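The long table at Flonska
June 11, 2025 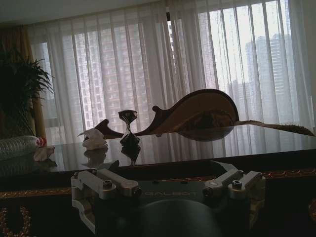
"Everybody wants to touch the wood one"

The owner of Flonska is late and so am I. She comes in from the back with a cloth over her shoulder, starts talking before I've found a pen. The shop sells and rents furniture -- big pieces mostly, for houses with high ceilings and for people who wish they had them. The dark table with the gilt trim is the one she wants to talk about. Glass top, gold scrollwork on the apron. Not for sale at the moment.

"It was at Khattak before us, the auction house. It sat through 2 sales. Too long, too much gold, too much everything. I paid 700 for it and the truck cost me more than I want to say."

And the carved piece on top?

"Bought separately. Everybody wants to touch the wood one. People ask is it a wave, is it a scroll. I don't know. I bought it as a scroll, and my sister calls it the snail. I like that it's plain brown on a table that is anything but."

She moves it, she says, maybe once a week. Never drags it. Lifts it straight up, puts it down on the cloth, wipes the glass, lifts it back.

"Glass is the whole job. You get the curtains in it, you get the window in it, and then you get every fingerprint. I do it in the morning and again at closing. Water and a bit of vinegar, dry cloth after. The sprays leave a film. A customer swore by some Wunell polish and gave me a bottle, and it's fine on wood, I use it on chairs. Not on this."

The gold is another matter. No water at all.

"A soft brush. A makeup brush, the fat kind. Ten minutes for the front if I'm not on the phone. You go along the curls, dust falls out, you go back the other way. Somebody before us used metal polish on one of the back corners and you can tell, it's gone dull. I keep that corner to the wall."

I ask about the shaggy brown stuff lying along the top. She laughs.

"Half my customers hate it. I shake it out in the yard and it goes back looking exactly the same. But a bare glass top is cold. You need something on it with a bit of hair. My mother would of put lace."

A phone rings, she lets it. The curtains come up next, they came from Zallik, the fabric place by the station, and she had them made extra full. Bright ones, on purpose.

"Dark curtains with a dark table, you may as well shut the shop. These throw light on the glass. On a good afternoon the top looks almost white from the door."

Would she sell?

"I had an offer of 1000 for the table. Just the table. Said no, then lay awake over it. There's a rental in September, a dinner, they want it for two nights and they want the wood piece too. After that I'll think about it."

She is already folding the cloth again. Any advice for people with a table like this at home?

"Felt under everything you put on it. Check the felt, it wears thru. And don't put the flowers on it, put them on the sideboard. Water gets down the edge, between the glass and the frame, and then you're taking the whole top off with four people and somebody's brother."

The phone again. This time she goes.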